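Londel Docs > Teleoperation > Recording a Task > Sofa and Floor Tidying
3 min read

4.2 Recording a tidying task

Complete arm calibration (section 3) before you start. Save the task under its own name, with no spaces.

1. Place the throw pillows and any small floor items in their start positions. A pillow may lean against the front of the sofa.
2. Stand clear of both arms and press Arm on the Flamance console.
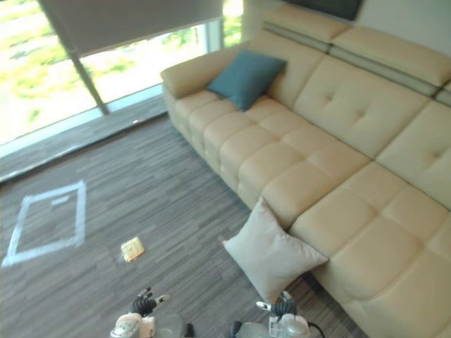
3. Wait 2 seconds after the tone, then move the hand controllers. The arms follow at reduced speed until both grippers have been opened and closed once.
4. Pick up one item at a time. Keep your wrists level when you lower the arms — a steep angle shortens the reach.

CAUTION: Keep feet and loose clothing away from the base while the arms are live. 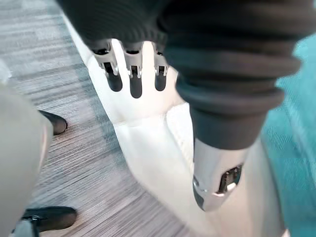 5. To end the episode, hold Stop until the counter moves up. Episodes shorter than 18 seconds are discarded.

Note: Near cushions, watch the wrist view as well as the head view. If a finger catches in fabric, release the grip first, then back out slowly.

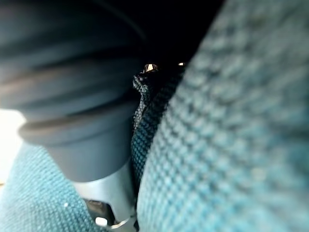
Stoyanova

6. Review the episode and mark it Keep or Redo. Error 273 means a wrist stream dropped — record the episode again.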